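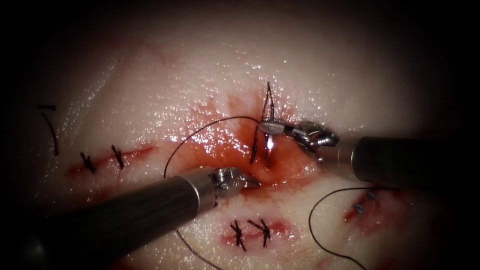

Figure 1. Placing a stitch in the central incision with both instruments.

Our project for the Panitz course compared two ways of teaching a suturing policy, and we were (perhaps too) excited to start. The Wasau set gave us 200 demonstrations, which we cut into short steps such as grasp, drive and pull, with a label for each one.

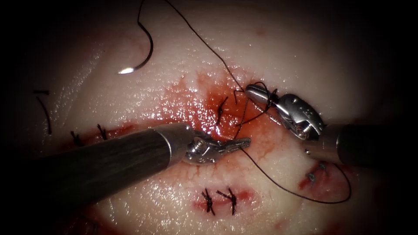 We trained the first policy on whole stitches and the second on the labeled steps, both for 1000 epochs. Over 17 trials each, the step policy completed 10 stitches, and we were so happy with that! Most of its failures came at the handover, when the thread had crossed an instrument.
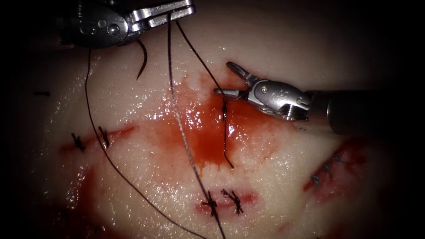 Mitsotakis-Vlachou wondered in review whether the labels helped at all, or whether "shorter clips are simply easier to learn." We would love to test that in October with random cuts.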